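Abdul-Rahman Darko
2018-01-20

Clear plastic storage boxes, a thread. I've been putting off sorting my small bits for months and have finally settled on a way of doing it.

The box first. Clear sides, clear lid that closes, big enough to hold a decent pile of odds and ends but small enough to carry with one hand under it. I used to buy the solid grey ones and then had to open every one to find the tape measure.

A ribbed lid is worth having. The flat ones bow in the middle once you stack anything on them.
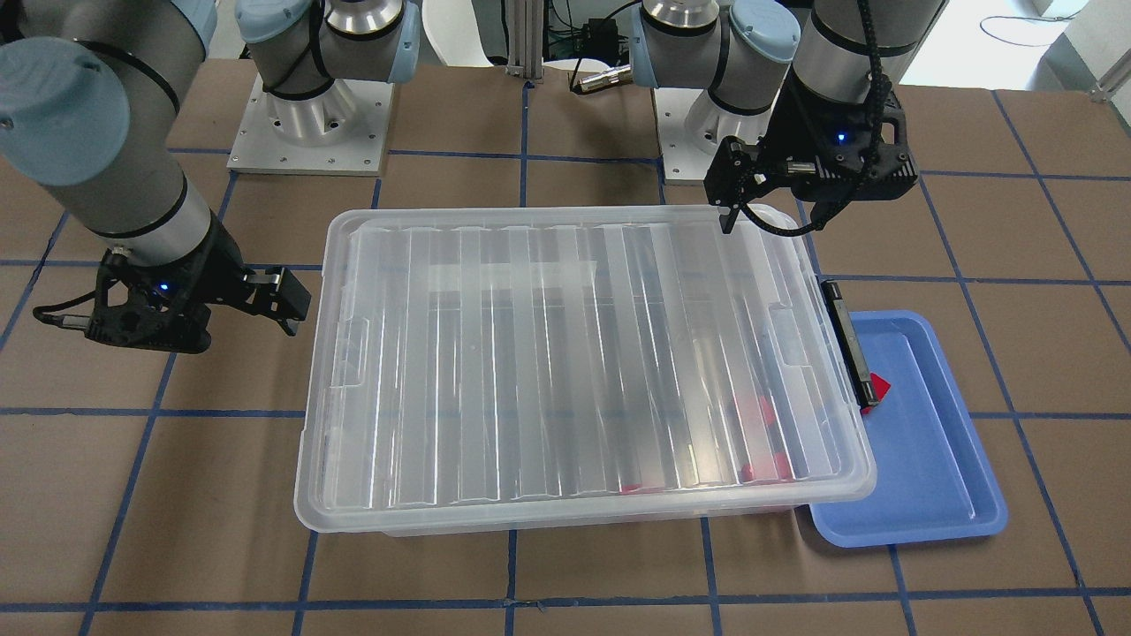

Next thing is the tray. I keep a shallow one next to the box and everything goes in the tray before it goes in the box. If I don't know what it is or where it belongs, it stays in the tray until I do.

I was tipping whole drawers straight into boxes in November and all I'd done was move the mess. The tray slows you down a bit.

Someone asked about marking out the table. Brown covering, dark blue tape, squares. You can give each square a type of thing (batteries, pens, string) and see which pile is getting silly. Use tape that peels off cleanly and press the crossings down hard, they lift first.

Start with the box as near to empty as you can get it. I know it's tempting to leave last year's stuff at the bottom and work on top of it. Take it out.
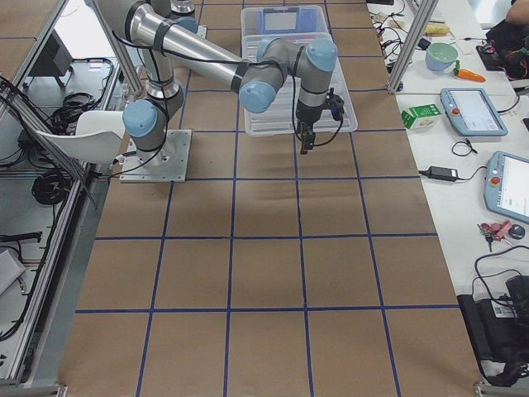 Abdul-Rahman Darko
Home storage and repairs, writes the Kelach newsletter

Lids. Put the lid somewhere you'll find it again. I've got 26 boxes at home and at one point had 20 lids that fitted. The rest were from some other make and had been sat on top pretending.

On makes: I've had Stornix and Rova. The Stornix lids clip more firmly. The Rova ones are easier to get off with cold hands, so those live in the shed. I haven't tried Zaidi so can't tell you.

Yaowalak Kaewsai replied to say she sorts by colour and lets the children do it. All the red and pink things go together, whatever they are. I wouldn't find anything that way but she says hers can, and they put things back.
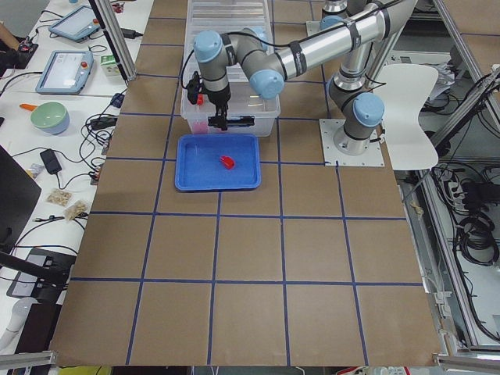
Small things go in the bottom corners first, then the larger ones across the middle. If you do it the other way round the little ones slide under and you never see them again.

Leave some room at the top. I stop when I can still get my hand in flat under the lid.

Labels go on the short end. If the box is on a shelf that's the only side facing you. Masking tape and a marker will do, I change mine too often to bother with printed ones.

Will do cables in a separate thread. They need one.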